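Shared kitchen at Leller House: an interview with the domestic services lead
21st March
By the Kurnora Residents' Bulletin

The shared kitchen on the ground floor of Leller House reopened to residents in November, with new white units, a stainless steel sink and a built-in dishwasher.
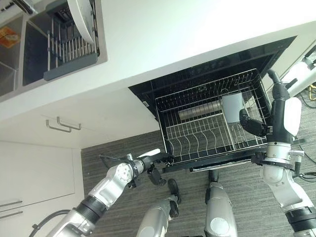 The domestic services lead, who has responsibility for the kitchen and for the two laundry rooms, met the Bulletin to discuss how the arrangements have settled. The building has 69 residents, and most use the kitchen at least once a day.

"The greatest change has been the dishwasher," the lead said. "Under the old arrangement everything was washed by hand, and the sink was full by nine in the morning. People were reluctant to cook when they had to clear someone else's pans first."

Asked whether residents had needed guidance on loading, the lead replied that a short notice had been enough. Plates go in the curved rows of the lower rack and cutlery in its own compartment. Cups and tumblers should be placed upside down. "A tumbler laid on its side will hold water at the end of the wash," the lead said. "We ask people to stand it up before they close the door."

The rack in the sink has been kept at the request of residents, several of whom prefer to wash a single plate by hand. The lead supports this, provided that the rack is cleared by the evening. "It is a place for things to drain - it was never meant to be a cupboard."

The Bulletin also asked about cost. The kitchen budget allows £250 a year for small replacements such as sponges, tablets and crockery. The lead expects this to be sufficient, although mugs continue to leave the kitchen and return slowly. Residents are asked to check their rooms before the end of the month.

On the matter of noise, the lead confirmed that the machine should not be started after ten at night. A request for a shorter cycle had been considered, and the 30 minute programme may now be used for lightly soiled items. "Pans need the full wash," the lead added. "We have had some complaints about that, and I think they were fair."

A second dishwasher, for the kitchen on the upper floor, is under discussion with the suppliers, Jindano.

Last updated: 21 days after reopening of comments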